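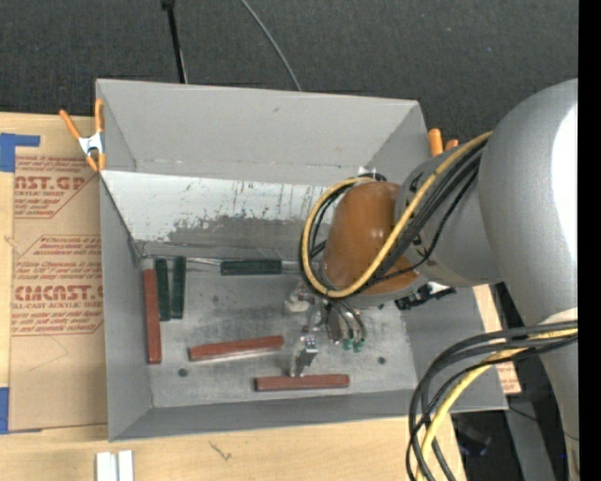
Should a home-built picking cell have a bin with sloped walls? Sloped walls are worth the extra folding, provided the floor is kept flat and the bin is fixed so it can't creep.

I have held that view for a while and I still get arguments over it at the shared workshop, so I am setting it out properly. May 31, 2022 is as good a day as any, with the second version of the cell running and the first one in pieces under the bench.

The usual advice for someone building bin picking at home is to buy a plastic tub and get on with the software. I followed it the first time. The tub had straight sides, and every block that ended up hard against a side stayed there. The fingers need room on both sides of a block, and a straight wall takes away one of them. You can write code to nudge the block out, and I did, and it was the worst code in the project. It pushed blocks into corners. It pushed the tub across the table. After 300 attempts I had a log file full of the same failure and not much else.

A sloped wall gives the knuckles of the gripper somewhere to go. A block can still lie along the foot of the slope, and it often does, but the wall is leaning away from it and the hand can come down at an angle. It is a small change in geometry and it let me delete the nudging code altogether.

Sheet metal was my choice over plywood or acrylic, and this is where people disagree with me most. The case against metal is that it is loud, it shows every mark, and most of us don't have a brake at home. All true. The workshop on Droravora has a folder that will take a panel of this size, and an evening there cost me less than the acrylic I would have cracked learning to bend it. Metal scuffs, and I don't care. A bin is meant to be hit by things. Grey is also a decent background colour for a camera when the blocks are red-brown and green, though I would keep the finish dull if I were doing it again. Glare off a bright panel will ruin an afternoon.

Then there is the matter of how the bin is held. I use spring clamps, and there is tape on the cardboard as well. I have been told more than once that this looks unfinished. It is unfinished. A home build changes weekly, and anything bolted down in the first month gets drilled out in the second. Clamps let me shift the bin, run the calibration again and be picking before the kettle has boiled. When the layout has gone a month without changing, I will think about bolts.

Cardboard on the table is the same kind of decision. It came off a package of cast acrylic sheet, it is flat, it protects the wood, and it was free. I have seen people spend 200 dollars on a bench mat for a project that had not yet picked up one object.

What I would not economise on is cable management, and I say so as someone who has not fully solved it. The cables have to follow the wrist through every pose the planner might ask for, including the silly ones. A loop that is generous in one pose is a snag in another. My rule is to move the arm by hand through the extremes before letting any program near it, and to do that again each time a connector is changed. The notes that came with the Mernumano controller say nothing on the subject. The forum for the Drastach gripper kit says plenty, much of it contradictory.

Wooden blocks deserve a word too. There is a kind of hobbyist who wants to start with mugs, socks or bags of chips. I understand the appeal, but a plain rectangular block tells you clearly when your pose estimate is off. The fingers close, the block turns, and you can see which way. With a sock you learn very little from a miss. I run a test of 600 picks before I change the objects, and I keep 4 spare blocks in the drawer because the edges round over with use and the camera starts to read them differently.

The Bachmann group that shares our bench space works the other way around. They design everything on screen, cut it once and bolt it down. Their cell is tidier than mine and they are good at what they do. They also waited until July for parts that I had already replaced with tape and bent steel, and by then I knew which of my guesses were wrong. If you have a client, build it their way. If you are doing it in the evenings to learn how picking works, I think the rough bin teaches you more per hour.

I do accept one criticism. A clamped bin can move a few millimetres without anyone noticing, and a cell that was fine last night will start closing its fingers on air. Check the calibration at the start of every session. Mark the corners of the bin on the table in pencil. It takes a minute, and I skipped it for most of the winter, which cost me several evenings of looking for a software fault that wasn't there.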